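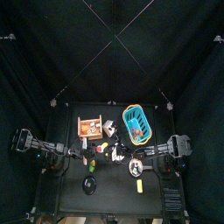 Packaging rules for small cartons to change in September

Clultonard packers and shops will have to follow a revised labelling rule for small cartons from September, the district trading office has confirmed. The rule covers any folded card box with a printed area under 4000 square millimetres.

Under the present rule the batch code may go on any face. The revised text requires it on the largest plain face, in a type height of at least 2 millimetres, with no coloured ink behind it. Codes printed on the flaps will no longer count.

The office checked 1626 cartons taken from local shelves before drafting the change. Codes on coloured faces were the most common cause of failed readings at the till, followed by codes hidden by a price sticker. 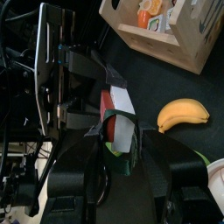 Two-colour cartons are treated separately in the text. Where one side is printed in a strong colour and another is left white, as on a small box with a bright red side next to a white one, the code must go on the white side. Loose fruit, bananas included, stays outside the rule.

Brorkora, which prints cartons for several firms in the district, said its plates would need to be recut for around 2000 designs. Resumik has asked for existing stock to be exempt until it is used up - a request the office is still considering. Jacobs said its cartons already met the new text.

Written comments can be sent to the trading office until noon on the last working day of July.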